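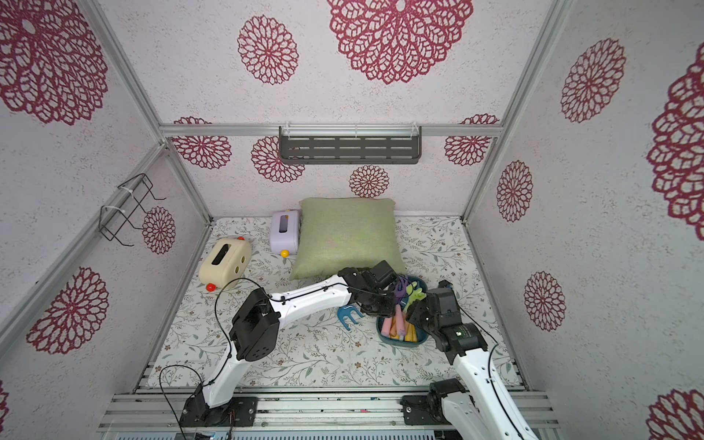

The play corner with the tray on the floor, cushion at the back wall.

In our play corner the children's garden tools were always under the cushion. I now put them in one tray, and it takes 7 minutes on Sunday.

1. Clear the mat first. Push the cushion against the back wall and leave the boxes to the left of it.

2. Choose a tray with a raised rim. Mine came from Skerner. A deep basket is not so good, as the small tools go to the bottom. 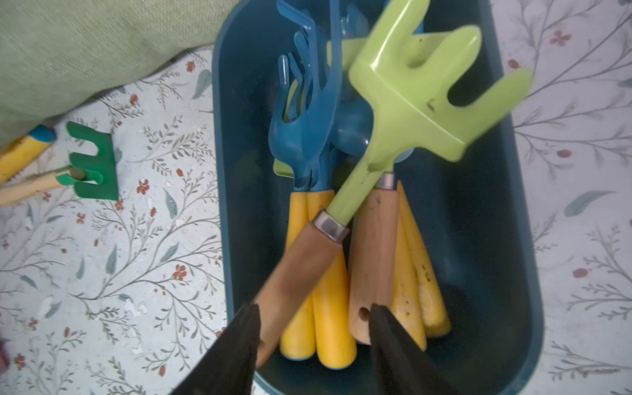 Rakes, forks and a trowel together in the teal tray.

3. Lay in the tools with wide heads before the narrow ones. It does not need to look perfect. If a rake goes a little over the rim, leave it.
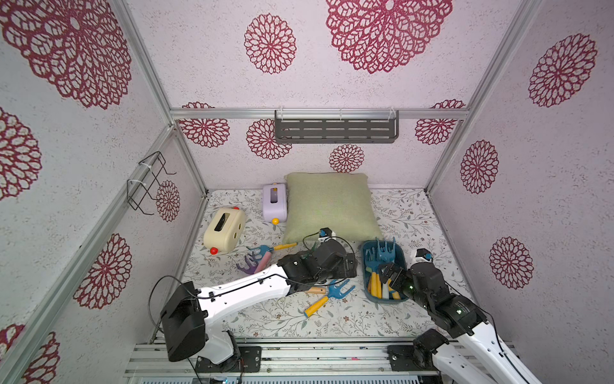

4. Decide where the tray will live. Beside the cushion is a good place, because a child can reach it without climbing. I would keep the wall shelf for light things only.

5. Once a month, take the tools out on the mat and look at each one. Turn the handles in your hand and feel for rough places. 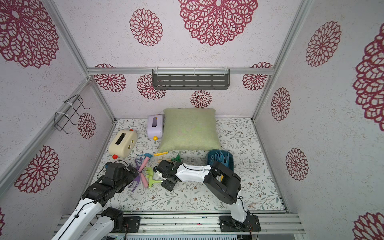 6. Wipe the heads with a damp cloth and let them dry before they go back. For wooden handles I use a very thin coat of oil, and I wait 21 hours.

Last updated: September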